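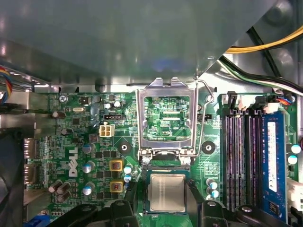
Fig. 1. Motherboard with the processor socket open.

Handout 5: "Don't know" answers and what the base does to a lead
Revised 3/29/21

These notes go with the second half of the unit on question design. They assume the handout on weighting has been read.

1. The problem

Most published polls on a two-way policy choice report three numbers: the share for option A, the share for option B, and the share who did not choose. The third number is often left out of the chart and sometimes left out of the base. A reader comparing two polls may then see a change in opinion where there is only a change in arithmetic.

The running case is the Lotix survey in Nuvthorpe, which asked whether the city should put road repair or lower property taxes first. Lotix interviewed 3,423 adults. Of these, 222 answered "don't know," or 6.5 percent. All figures in this handout are unweighted.

2. Changing the base

With everyone included, the base is 3,423. With the "don't know" group removed, it is 3,201. Every remaining share is multiplied by 3,423 / 3,201, or 1.069. A lead of 5 points on the full base becomes a lead of 5.3 points on the reduced base. The order of the two options cannot change, but the gap always widens, and it widens more as the removed group grows.

In a tracking series this matters when the size of the group moves. Suppose the counts for A and B keep the same ratio through nine waves while "don't know" falls steadily. On the full base both options rise. On the reduced base nothing moves. Neither chart is wrong, and a headline written from one will not match the other.
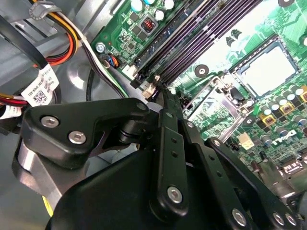

One student who took the course last November objected that removing the group is harmless as long as the note under the table says so. Most readers who care will check the note, the argument went, and the rest were never going to work out the base anyway.

The objection holds for a single table. It fails when the figures are copied into a later report, where the note is usually dropped. The Grewal tracker changed its base between waves and carried both versions in one line chart. The step in that line was read as a swing.

3. Who says "don't know"

The group is mixed. It holds people with no view, people with a view that fits neither option, and people who would prefer not to say. Removing them treats all three as if they would split the way everyone else did. That is an assumption about missing data and should be written down as one.

Offering "both equally" as a listed answer draws off part of the second type. It also draws off some people who would otherwise have picked a side – so a poll with that option and a poll without it should not be joined in one series.

4. Mode

Online surveys show the "don't know" box on the screen. Telephone interviewers often accept it only if it is volunteered. The Cisevdale panel moved from telephone to online partway through its run, and waves on either side of the move need separate treatment.

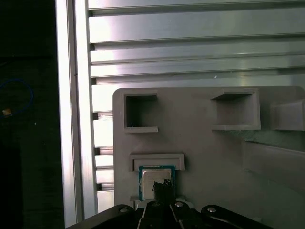
PRACTICE AND READING

Before the next session:

Rework the Nuvthorpe table on both bases. Show the multiplier.

Find the largest lead that the 222 could overturn if all of them chose the trailing option. Give the answer in respondents, then in points on the full base.

Write a two-sentence note for the table, stating the base and the treatment of "don't know."

Read the Cisevdale technical notes, sections on mode and question wording. The appendix on fieldwork dates can be skipped.

Answers are handed in on paper, with the working shown. Round only at the last step.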